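The dryer that wouldn't let go

The engineer who runs the laundry robot at Trevstead asked to be left out of this piece by name. "Call me the person holding the stop button," she said. "It's most of the job."

The trouble started in February, on run 405 of the unloading routine. The arm went for the round door of the dryer and kept pulling after the door had stopped moving. The force limit should have tripped. It had been set to 800 during a bench test at Naltovance, and everyone had admired how smoothly the test went.

"So it pulled," she said. "Very politely, and without end."
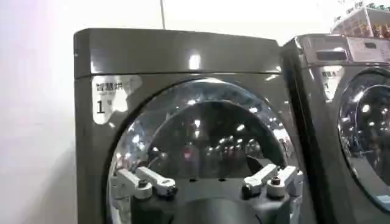
What the log said

The log said all was well. It said so for 14 seconds, until she hit the button. The Kowalchuk controller had read the stuck door as a heavy one and leaned in.

"I have worked with people like that," she said.

The glass was fine. The hinge was less fine, and a man from Wiluldale came to replace it and looked at the arm the way plumbers look at your own repairs.
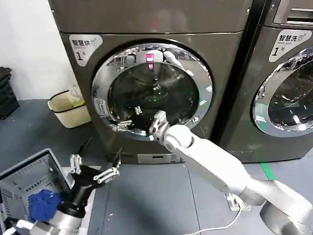
Her fix was dull, and she is proud of that. The limit now loads fresh at every start, and if the door hasn't moved in 6 seconds the arm opens its fingers and backs off. She also wants a second stop button, on the other side of the machines.

"I had to run around the thing to reach the first one. In socks."

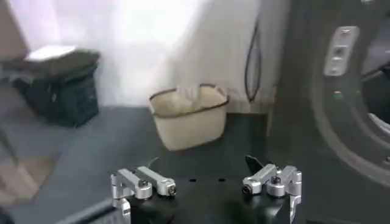

Has it jammed since? Twice, she said, and both times the arm gave up and waited for her. She has started to find this restful. The hinge bill is taped up over her desk, next to the bench test certificate.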